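Student project report, Culus course
Ottmar Grube and Mattes Grube
18 Aug 2024

Setup and care of the two-arm charging cell

Our task was to make the cell at Hadau ready for the cable exercise, in which a charging cable is plugged into a phone. We did not write the control program. We were responsible for the arms, the grippers and the table.

First we fixed the rail and tightened the screws of the joint motors. Then we made the zero position for each arm and saved it under the name Fleno. The cables of the arms need special attention — when one is too short, it pulls at the wrist and the zero position is lost. For the start position both grippers are open and the free end of the charging cable lies between them. 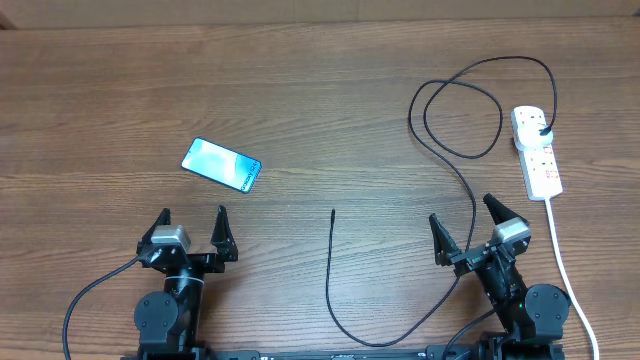 How often must the zero position be checked?
We check it every 50 runs, and also each time a gripper was taken off.

The finger pads took most of our time. In January we used smooth pads, and in a test of 200 grips the phone slipped in 70 of them. With the rough pads we repeated the same test and had much fewer slips. The rough material collects dust, so we clean it with a dry brush and never with water. For the wrist cameras we use a soft cloth. After the cleaning we let one arm take hold of the Galaxy S24+ panel at its upper edge and hold it propped at an angle on the table, with the cable lying loose beside it.

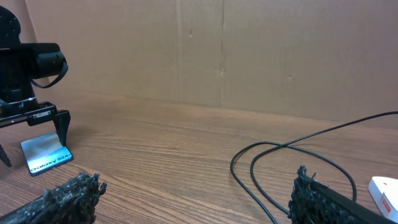

Mühlbauer wrote to us after reading the draft that a brush alone is not enough, and that the pads should be replaced on a fixed plan, before the grip becomes weak. We agree with this. Our oldest pair was changed after 294 runs, but we changed it only when we noticed the slipping, so we can not say what the right number is.

Still open are two points. The screws at the right wrist become loose faster than at the left, and we did not find the reason. The list of spare parts must also be completed — the pad material is missing there.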